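Marker dropout at the start of handheld gripper demos — discard or trim?

Posted by Čestmír Doležal, Fri 28 June

We collect demonstrations with two handheld grippers and a head camera, no arm in the loop. Gripper pose comes from a square marker on each mount. Target for the first task set is 1000 episodes. We have 393 so far, and a good share of them lose the left marker for a stretch somewhere in the first 20 frames, then track fine to the end.

The training loader (Latia, default config) rejects any episode with a gap in pose. I can interpolate, trim the start, or throw the episode out. Which of these does the least harm to the policy? Lighting is ceiling panels only, exposure is on auto.

Mirjam Imhof

Trim. Do not interpolate across a gap at the start, there is no good pose on the early side to interpolate from and the filter will invent a velocity. We did this on the Hedar set in March and the policy learned a small jerk before every reach. It took a while to trace.

If the gap is in the middle and shorter than 11 frames, linear for position and slerp for rotation is acceptable. Longer than that, split the episode or drop it. Keep the raw files in either case.

Also fix the exposure. Auto exposure hunts when the operator looks up from a dark floor to a bright wall, and the white areas of the marker bleed into the border.

Afonso Tavares

same problem here, reprinting the markers on matte paper helped a bit. never found out why only the left one

Guðlaug Kragh

Mirjam's answer covers the data you already have. For new episodes, change the start procedure so the gap does not occur. Ours is below. It assumes the operator wears the harness and the head camera is already calibrated.

1. Lock exposure and white balance before the first take and leave them for the whole session.

2. Start from a neutral pose: forearms forward, fingers open, both markers in the head view. Some tilt on a marker is fine as long as the full border is inside the picture. 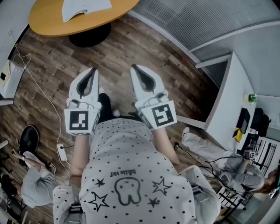

3. Hold the pose until both IDs report, then press record. Do not let operators press record first and raise their hands afterwards.

4. Run the detector on the first second of each take before moving on. A failed take costs much less to repeat on the spot than a week later.

5. If one side still fails, swap the two mounts. If the fault follows the mount, reprint that marker. If it stays on the left, look at the operator's posture and the camera angle.

Step 5 should also settle Afonso's case.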